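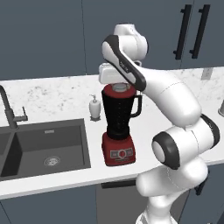
Who signs off before visitors come in? Letay Workneh, or Hagos Ambaye if she's out.

Open day walk-through – Prelora demo, 2025-09-29

Stop button in reach of host – OK
Visitor line taped, 2 m back – OK, one corner peeling, redo
Arm on slow speed – OK, checked twice
Groups max 10 – sign says 12, fix teh sign
Exit clear – NO, coat rack in the way. Gebremedhin moving it
First aid kit – OK
Handouts – not safety but we're short, ask Nuria

Recheck exit befor doors open. K. Weldu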